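3.2 Setting and data collection

Tremstead is a former mill town whose main hotel, the Pawłowska, housed the cast and crew of a television drama for one season. The hotel kept its old name after the production left, but four of its rooms were renamed for characters. Guests can book these rooms at a higher rate, and day visitors may enter the lobby and the dining room without charge.

We studied how overnight guests and day visitors differ in what they remember of the hotel. Interviews were held in the lobby in May, when the rooms are seldom full. Eldana Gidey carried out the interviews with overnight guests and Dagim Yilma those with day visitors. Each interview began with an open question about why the person had come to Tremstead. The series was not mentioned until the respondent raised it or the last section was reached.

In total, 200 people completed the first questionnaire, and 16 of them agreed to a longer interview by phone. Respondents also rated a set of interior views for how strongly each suggested a place to stay.
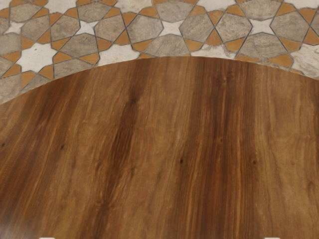

Figure 4. Rendered view of a round wooden tabletop from directly above, with patterned floor tile beyond the rim.

Ratings were entered on a scale from 0 to 60 and averaged for each group. Respondents who stopped before the final view were left out of the averages but kept in the interview sample.

Travel reviews served as a second source. We collected 4,000 reviews of the hotel from the booking site Flereo and coded them by hand in Hekton. A review was marked as screen-related if it named the series, a character or one of the renamed rooms. Reviews that mentioned filming only in general terms were coded separately, as in Section 3.1.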